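Workshop notebook, Saturday
Sorting of the small things, shelf by the window

Started at 15 past two. The task for today was to finish with the mixed stock, meaning all the small household and bathroom things which came to us without a proper place. I wrote last month that it would take one afternoon. It has now taken three, and I should be more careful with such promises.

The rule we agreed is still the same. Everything goes first into an open cardboard tray or box, then it is looked at, then it gets a line in the list, and only after that it may go to the shelf. The list stands at 209 lines since the morning. Number 108 is double (I gave it to two different things in December) and I have corrected it in the paper list but not yet in the file. Whoever opens the file first, please change the second one to 108a and do not renumber the rest.

Notes on the trays. The ones from Ronov are good for this work. The sides are high enough that a round thing does not escape, and the floor does not slide. The Irkoseck ones are cheaper, but the corners open after some weeks and I have already repaired two with tape. I would not order them again.

First tray, mixed bathroom and cleaning. I keep the duster together with the small pieces for the moment, although by the rule it should go with the long things. The head takes a lot of space and it catches on everything. The nail polish and the glass tube with the metal cap I want to move to a separate small box with paper around them, as I do not like glass lying free on cardboard. The yellow box with the green leaf can stand as it is. I have also not decided about the folded white papers. If they have no use they only fill the tray.
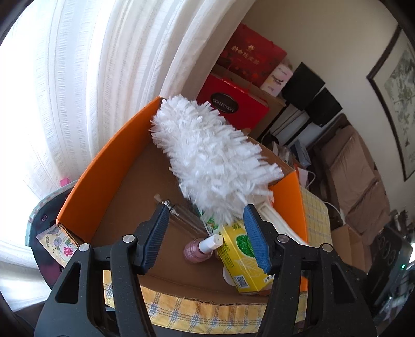

Cleaning things, second part

After the tea I continued at the table. I put the plaid cloth on it the first time we did this work and I am glad I did. A light coloured thing is easy to find on yellow, and when something small falls it makes no noise and does not roll far. The cloth should be washed before next time. Please not with the workshop rags, as happened before, because it came back grey on one side.

The long brushes are the difficult ones. A handle which is a little curved never lies flat in a box, and when the box is full the brush comes up again at one end. I have tried three ways to pack them:

1. Head down in the corner, handle standing out. Quick, but the strands are pressed and they keep the shape for days.
2. Handle down, head on top. Better for the head. The box can not be closed, and on the shelf it needs the height of two boxes.
3. Head and handle taken apart, where the connection allows it. This is the best for space, but the pieces must stay together, so they need one bag and one number.

I prefer the second way for the things we use each week and the third for the rest. It is also important to take the brush by the handle and not by the fluffy part. The strands come out quite easily on the older ones from Julari, and then they are in every other box too.

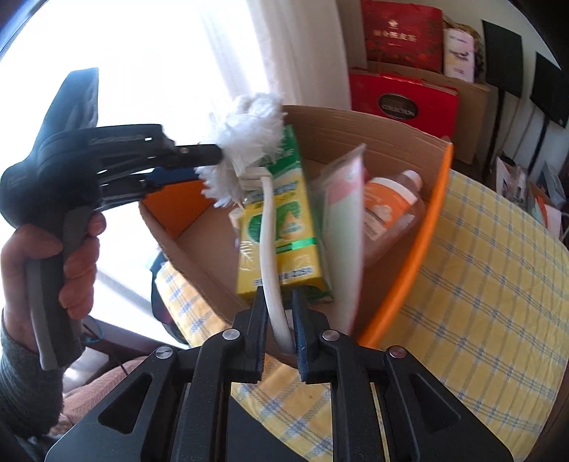 The packages in shiny film I leave for the bottom of the box. They are smooth and they slide when they lie on top of something soft, so it is more practical to put them in first and the brushes over them. I do not open them. In the list I write only the colour of the package and the size, and the contents if the label says it clearly.

Labels: the Ciobanu stickers hold well on plastic and badly on brown cardboard. On cardboard I now write directly with the thick marker, on the short side, always at the left. Eight labels are left on the roll, so a new roll is needed before the kitchen drawer is started.

Open points:
- small box with paper for the glass things
- line 108 in the file
- cloth to wash
- decide if the duster stays with the small things or goes to the long ones
- new roll of labels

Stopped at ten to six. The lid of the marker is missing again, I have put it in a plastic bag with the pencils, please use it soon or it will be dry.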